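The black coats, and other things by the door
Mon 8 March

I promised myself that this would be the spring I finally dealt with the hall, and by the hall I mean the heap. Anyone who has been to our house in Staltham will know the heap. It begins by the front door some time in the autumn, when the first scarf comes down off its hook and doesn't go back up, and by December it has swallowed the bench altogether and you have to sit on the stairs to do up your laces.

I blame the coats. We are a family of black coats, I don't know how it happened. I bought a lovely mustard one in Billmont years ago and wore it twice. Everything since has been black and soft and padded, and when you put six of those on top of each other they stop being separate coats and become a sort of large sleeping animal. You reach in for a sleeve and come out with a hood.

So on Saturday, with the radio on and a pot of tea made, I started. My neighbour Jenő Takács had told me over the fence that the only way to clear a hall is to take everything off the hooks first and be cross about it afterwards, and he was quite right (he usually is, about houses, though I wouldn't follow him on gardens). Down it all came. I found a library card, one glove of mine and three of other people's, and the good umbrella I'd accused my sister of borrowing. Sorry, Anna.

What pleased me most was seeing the floor again. I had forgotten how pale those boards are! We had them sanded when we moved in, seven years ago now, and I remember standing there in my socks feeling terribly grand, and then we put a mat down, and a boot tray, and a second boot tray, and that was the end of that. It catches the light beautifully in the morning. 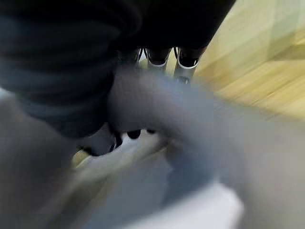 What stayed and what went

Two of the coats have gone to the charity shop, and one with a broken zip is waiting for me to be brave enough to mend it. The rest I brushed down and hung up with a bit of space between them, thick ones at the back end where it's darkest, thin ones nearest the door.

Shoes were harder. I've decided on one pair each downstairs and everything else up in the wardrobe, and we shall see how long that lasts. Mine are the old walking shoes, which I gave a proper scrub with a nail brush and washing-up liquid while I was in the mood. The laces went in with the tea towels.

I still haven't found a home for the dog towels, and there's a bag of odd hats on the landing that I keep stepping over. If any of you have a clever way with hats, do leave me a comment, I'd be very glad of it.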